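Zaltik Memorial Book Kit: a review

Our church turned a hundred and ten a couple of years back, and the old rolls, obituary clippings and funeral cards were still in shoeboxes. I was asked to put them into something people could page through in the fellowship hall. After looking at a few options I bought the Zaltik Memorial Book Kit, the large size. I have now used it for one full book and part of a second, and these are my notes for anyone in another congregation who has the same job.

The kit comes as a post-bound cover in dark blue cloth, a pack of page sleeves, ruled index sheets, a set of printed headings (Baptisms, Marriages, Called Home and so on), corner mounts, and a booklet of suggested wording for short memorial notices. You can order extra sleeves separately, and you will need to. The pack that comes with it filled up before I got through the 1930s.

The cover is good. The cloth is tight at the corners and the boards have not warped, even though the hall is damp for much of the spring. The posts screw down firmly. Our book has been opened and shut by a great many hands and the hinge shows no sign of splitting.

The sleeves are mostly good. They are clear and stiff, and they take a full sheet of letter paper with a little room on each side. Newspaper clippings slide in without tearing if you put a sheet of plain paper behind them first. The opening is at the top, though, and small items such as funeral cards drop to the bottom unless you mount them. The corner mounts in the kit are too big for a standard card. I ended up buying smaller ones from Nodham, which sells them by the roll.

The index sheets are where I have a real complaint. There is one column for the name, one for the date of death and one for the page. For a church book I want the date of baptism or the date of joining as well, and preferably a space for the family name before marriage. Milagros Chávez, who has kept our membership roll for many years, looked at the sheets and said she could not use them. We drew our own and photocopied them onto heavier paper. They fit the posts once you punch them, but you need to line the punch up carefully.

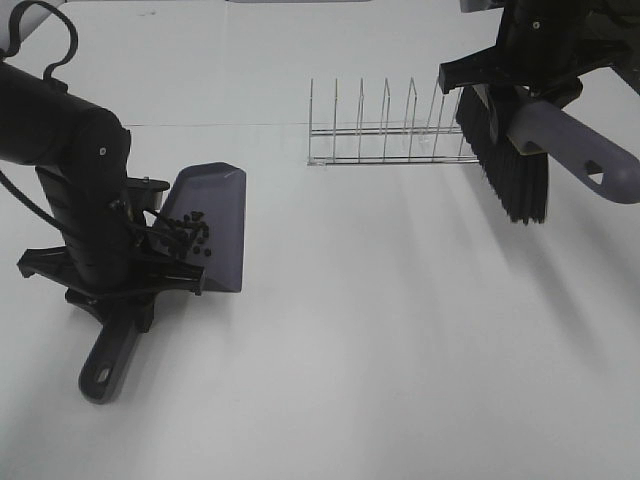

The printed headings are plain and readable, and I used most of them. "Called Home" did not suit everyone. Orlando Pacheco asked for "In Loving Memory" over his mother's page, and there is a blank strip in the set for that sort of thing. The type on the printed strips is an old-style serif, so a handwritten one looks a bit out of place next to it. I don't think it matters much.

I did not expect to use the wording booklet, and I have used it a good deal. It gives sample notices for a teacher in the Sunday school, a choir member, a deacon, a child, and someone who died in military service. The samples are short and sober. They remind you to put in the plain facts: where the person was born, who the parents were, when they joined, what they did in the church, what hymn was sung at the service. When I wrote up Abelardo Zapata, who led the men's Bible class and drove the bus to camp every July, I followed the order in the booklet and then added a paragraph of my own. His daughter told me it sounded like him.

The weak spot in the booklet is that it assumes a minister is writing. Several samples refer to "my last visit to the bedside," and a lay person has to rework those. There is also nothing in it for members who moved away and died elsewhere, and we have a long list of them. For those I wrote two lines each and left it there.

I also looked at the Adugna binder before buying. It is cheaper and takes ordinary three-ring sleeves you can get anywhere. If your records are still growing quickly, the rings make it easier to move pages around. With the Zaltik you have to unscrew the posts and lift everything off to get to the middle – a nuisance when a family brings in a photograph after the book is done. I have had that happen more than once. The Adugna cover is vinyl and looked like an office binder to me, which is why I passed on it.

The finished book went out on the table by the hall door on 12th March, and it has stayed there. Consuelo Palomino found her grandfather's wedding notice in it, and has since brought me an envelope of letters to go in the second volume.

I would buy the kit again for the cover and the booklet. Order 2 extra packs of sleeves at the start, buy smaller corner mounts, and plan on making your own index.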